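Updated 07/03/2022 | 2 min read
Filed under: Equipment & Capital Planning

Budget request for the second disassembly cell

The request for the Celtbridge site goes in with the June round. It covers one arm, one gripper, a wrist camera and spare fingers. The quote from Grilitz lists the fingers separately at $155 a pair, and we have budgeted four pairs for the first year. Work at the cell is limited to desktop boards still mounted in the case, with the CPU socket already empty. The gripper has to reach the memory slots and the expansion slots without touching the socket frame or its lever. 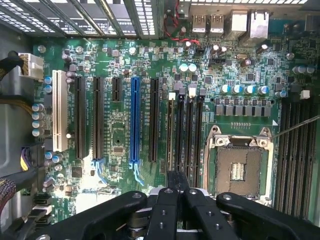 Marulanda asked whether the spare fingers should come out of consumables, as they did at Prarnenholm, and added that a capital line with wear parts in it tends to be sent back. The point is fair. The first set will stay on the capital line as part of the initial purchase, and replacements will move to consumables from the second quarter of operation.

Two items are still open. The first is finger width. The memory slots sit close together, and a narrower finger costs more and bends sooner. The second is cable clearance along the side of the case, where power leads limit the approach angle.
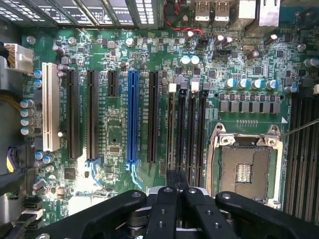 Both affect the choice of gripper, so the order will be placed only after the reach test is signed off. Installation is quoted at $1,329, excluding guarding and the air line. Guarding can be reused from the old bench. The air line needs a separate facilities ticket, and lead time on that is roughly 2 weeks. Comments on the draft go to the equipment planning inbox.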